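3.2 Collecting the tabletop demos

I like this part of the work best, because we get to skip the robot arm and just use our own hands. One person wears a gripper on each hand and works over a paper-covered table. We call the task set Kevine – 50 demos per object.
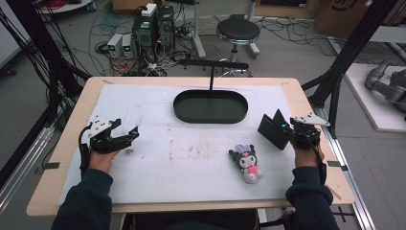 Figure 3. Two-handed collection with a plush toy, a flat black panel and an oval tray.

Fung-ping Chien and I swapped seats every 50 demos, and I was the slower one by far.

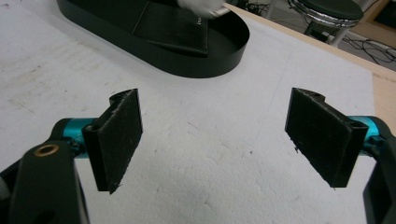

We train on all 1000 demos at once – splitting them by wearer gave us 2 weaker policies, so we dropped that idea in August.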